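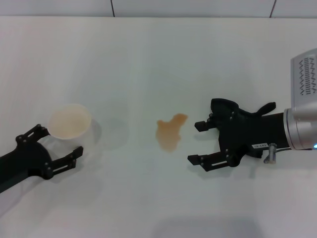

4.3 Liquid spills on the white tabletop

This section applies to the Zulu table with the matte white top, as supplied by Wurkodton from October 2018. For the oiled and dark-stained tops sold under the Wustia name, see section 4.5.

Coffee, tea and similar drinks do not harm the surface if they are removed promptly. Left to dry, they leave a brown ring at the outer edge of the puddle, where the color collects. A matte top holds this ring more firmly than a gloss one, and the method below is intended to keep it from forming.

You will need:

Two absorbent cloths, white or undyed
Paper towels
Lukewarm water
Dish soap, unscented if possible
A bowl holding at least 20 fl. oz.

Removing a fresh spill

1. Move any cup that still contains liquid well clear of the spill. Lift it straight up. Do not slide it, as a wet base will draw the liquid across the top.

2. If the cup is full nearly to the rim, set it down at the far side of the table or on another surface before you start wiping. Paper cups are light and tip easily when the table is pushed.

3. Check the underside of the cup. If it is wet, dry it before setting it down again.

4. Lay a folded paper towel over the narrow end of the spill first. Spills on a level top seldom spread evenly, and a thin run or tail will reach an edge or seam before the main puddle does.

5. Blot the rest from the outside toward the middle. Press down and lift. Replace the towel when it is soaked through.

CAUTION: Do not rub at this stage. Rubbing forces color into the texture of the finish and enlarges the area to be cleaned.

6. Mix one teaspoon of dish soap into the bowl of lukewarm water. Dip the first cloth and wring it out until it no longer drips.

7. Wipe the area with straight, overlapping strokes. Continue a hand's width past the visible outline. Drinks with milk leave a film that is hard to see on white, but it will attract dirt.

8. Rinse the cloth, wring it out and wipe again with clear water.

9. Dry with the second cloth. Look across the surface from a low angle, toward a window or lamp. Any remaining film will show as a dull patch. Repeat steps 7 and 8 if needed.

NOTE: If the drink contained sugar, the surface may still feel tacky after step 9. Use warmer water for the second pass.

Tables placed against a wall

10. Where the back edge meets a tiled wall, check the joint even if the spill seems to have stopped short of it. Run a dry paper towel along the full length of the seam and inspect it for color.

11. If liquid has entered the joint, pull the table forward and dry both the wall and the back edge. Grout lines that run down to the table can hold moisture. Blot these separately with a clean towel.

12. Leave a gap behind the table until everything is dry, then push it back.

CAUTION: Tables fitted with the Skiscombe wall bracket must be released at both ends before being moved. See section 2.6.

Removing a dried ring

13. Lay a cloth dampened with warm water over the mark and leave it for 20 minutes. Do not let it dry out in place.

14. Wipe with soapy water as in steps 6 to 9.

15. If a brown line remains, mix baking soda and water to a thin paste. Apply it with a fingertip along the line only, leave it for two minutes, and wipe it off with very light pressure.

16. Rinse twice and dry.

NOTE: Step 15 may be used on the same spot no more than three times. Further treatment will polish the matte finish and leave a shiny area that cannot be reversed.

Do not use

Scouring pads, melamine sponges or steel wool
Chlorine bleach
Acetone or nail polish remover
Sandpaper, including fine grades above 1,000 grit
Steam cleaners of any type

Heat

The top withstands hot cups in normal use. Do not place pans, kettles or trays directly on it if they are hotter than 200 °F. Use a trivet with feet – a flat cork mat can trap moisture and leave a mark of its own.

Routine care

Wipe the whole top with a damp cloth once a week, then dry it. Coasters are recommended for paper cups, which can soften at the base when left standing. For tables in shared kitchens, keep one dry cloth within reach of the table and replace it when it becomes stained. Colored cloths may transfer dye to a wet white surface and should be tested first on the underside of the top.

4.4 Edge strip and corners

The edge strip is cleaned in the same way as the top, with one exception: do not lay wet cloths over it. To clean a corner, wipe from the top toward the edge and dry at once.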